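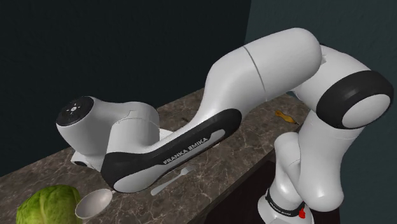

Sending money home should never cost a day's pay, one reader in Gistham wrote to us in February, and she wanted to know why two shops on the same street could quote her such different amounts for the same transfer on the same morning. Her letter was one of the first to reach the Plillell project, and it set the tone for everything that followed.

FLINDECK OPENS ITS PLILLELL REMITTANCE GUIDE TO ALL

Gistham, 2018-07-08 – Flindeck is delighted to announce the public launch of Plillell, a free guide that shows people working abroad what their family will receive when they send money home. The guide covers 46 countries at launch and can be read on a phone, on a computer or in print at the Flindeck office in Gistham.

Anyone who has stood at a transfer counter knows the trouble. The sign in the window may promise a low fee, or no fee at all, and the real cost sits in the exchange rate. A family waiting for school money or rent finds out what the sender paid only when the cash is in hand. Plillell puts the fee and the exchange rate together and gives one plain figure: the amount that arrives, in the currency it arrives in.

We tested an early version in February with people who send money every month, and their comments changed the guide a great deal. They asked for bigger type. They asked us to drop the word "corridor," which we had used on every page (fair enough!), and to show cash pickup and bank deposit side by side. Several wanted to know how long a transfer takes over a public holiday, so each country page now lists the main bank holidays at the receiving end.

The pages are checked by the research team at Ebrahimi, our partner from the first day of the project. Ebrahimi gathers prices for 2 amounts on every route, a small one and a larger one, as the cheapest choice for a small transfer is often a poor one for a big transfer. Prices are updated every 2 weeks, and the day of the last check is printed at the top of each page so that readers can judge for themselves how fresh it is.

Plillell does not move money, take orders or earn a commission from any transfer company. Companies cannot pay to be listed or to be placed higher on a page. The order depends on the amount received and nothing else. Where 2 companies tie, they are listed by alphabet.

What pleases us most is how people have already been using the test pages. Some printed them and pinned them up at work. Others read them over the phone to relatives back home, who then chose the pickup place that suited them. We had pictured one person looking up one transfer – and instead whole families were planning the year together.

More routes will be added as prices can be confirmed, and we would love to hear which ones are missing. Readers can also report a price that did not match the guide. Please include the date of the transfer, the amount sent and the amount received, and leave out account numbers.

Plillell is available now from Flindeck. Newspapers, community newsletters and employers may reprint any country page free of charge, provided the date of the last price check stays on it.

Press contact: Flindeck press desk, Gistham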